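About Leltport Press

Hello, and thanks for stopping by! I'm the person behind Leltport Press, a very small publishing outfit that runs out of my spare room (and, when the boxes get out of hand, most of the hallway as well).

I started in October with one novel, my own, after a long run of polite rejections and a few that weren't so polite. I had 500 copies printed, which was far too many, and learned to sell books by standing behind a folding table at the Nandance market every Monday morning. Writers kept coming up to ask how I'd done it. I kept answering, and eventually one of them asked if I'd do hers too.

What we do

We publish short fiction, memoir and the odd local history. I read every submission myself, usually with a cup of tea going cold beside me, and I answer every one, even if it takes me a while. If we take your book on, you'll get a proper edit, a cover you've had a real say in, and somebody to ring when the proofs arrive and you've spotted a typo on page one.

Our favourite so far is Charbonneau, a family saga that has sold 1,423 copies, mostly by word of mouth and library talks. I still do a little dance when an order comes through for it.

The Vikero list

Vikero is our imprint for first-time authors. We open it for 30 days each spring and ask for your first 45 pages and a letter telling us about yourself. Please don't fuss over the letter! I'd sooner hear about your allotment or your terrible first job than read a marketing plan.

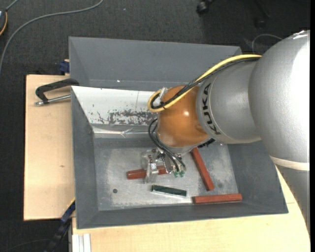

Talks and workshops

I'm happy to visit book clubs, libraries and writing groups, and I've got a talk on self-publishing that runs for 45 minutes, plus questions (there are always questions). I'll bring a few books to sell if you don't mind.

Get in touch

Use the contact form and put the name of your book or group in the subject line. I catch up on messages in the evening, once the parcels are done.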